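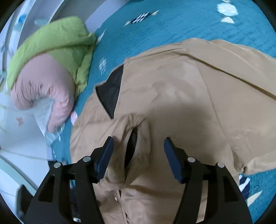

*tan jacket on the bed, black lining*

**How do you fold a slippery lined jacket so it stays folded?** Mine slides apart every time, driving me nuts. Packing Friday. Thanks

### Catinca Onu

Button it first. Face down, sleeves straight back, sides to the middle, then fold up from the hem. Smooth the linning flat as you go. Takes me 3 minutes, some 20 if I'm on the phone.

Then put it on TOP of the stack, darker stuff underneath. Like so:
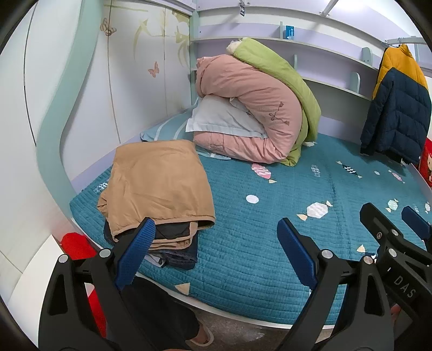

### Aurel Neagu

just hang it

### Delia Sârbu

Roll it instead?? Works for my rain coat. Never tried on a lined one tho so idk, check the colar after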